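Pidar Panel Connector Set
README, revision 4
Last edited 2024-09-07

Summary

This folder holds the reference material for the wired panel connectors used on the Pidar control boxes. It covers the connector bodies, the wires fitted to them, the labeling scheme and the layout of the files. It does not cover the mating plugs or the box-side terminal strips, which are in the Clolton folder.

The set contains 375 records, one per connector. Each record has a part sheet, a wire table and at least one photo. Records were collected at the Tistitbridge bench and checked against the build list before release.

Folder layout

sheets/ – part sheets, one text file per connector
wires/ – wire tables, comma-separated
photos/ – close views, numbered to match the sheets
notes/ – bench notes and corrections
CHANGES.txt – list of edits by revision

File names begin with the record number, padded to four digits. Do not rename files inside photos/, as the part sheets refer to them by name.

Connector bodies

All bodies in the set are panel types with a barrel on a flange. The sheet gives the flange style, the hole pattern and the finish. Finish is recorded by eye as bright, satin or dark. No plating test was done, and the finish field should not be used to order replacements.

Square flanges are entered as SQ. Clipped corners are noted in the remarks field and do not change the code. Hole pattern is entered as the number of mounting holes followed by their position, so 4C means four holes, one near each corner.

The front of a connector is the side that faces out of the box. The rear is the side the wires enter. Photos may show either, and the view field says which.

Wires

Each wire gets one row in the wire table: color, free length, end treatment and pin. Color is entered as seen on the insulation. Two-color insulation is entered with both colors joined by a slash, in alphabetical order, so green and yellow striped wire is always GN/YE. Striped GN/YE is treated as protective earth throughout the set.

Black wires are a known problem. Several bodies carry a group of them with no printed marking, and color alone will not separate them. For these the pin field was filled by continuity check, working from the free end. Where the check was not done the field reads NC and should be left that way until someone has the part in hand.

A typical rear view has the bright barrel and its square flange at the bottom, with the red, black and GN/YE wires fanning out of the open end.
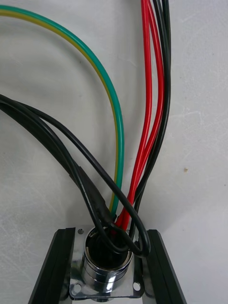
Known issues

1. Wires crossing the flange can hide part of a mounting hole. Use the hole pattern from the sheet and ignore the count from the photo if they disagree.

2. Bright barrels pick up strong highlights. Grooves and ridges are hard to measure from the photos, and barrel dimensions should come from the sheet only.

3. Seventeen records have no free length. The wires had been trimmed before they reached the bench.

4. Records added in January use BK1, BK2 and so on for black wires. Later records use BK with the pin number. Both forms are valid and the loader accepts either.

5. Scuffs on the work surface show up in some photos and can be mistaken for scratches on the flange at low zoom.

Corrections

Revision 4 fixes 27 wire tables in which red and black had been swapped on adjacent pins. The old tables are kept in notes/ for comparison.

Send corrections to Jae-in Pyo at the Pathirana office with the record number, the field name and the new value. Keep one record per message.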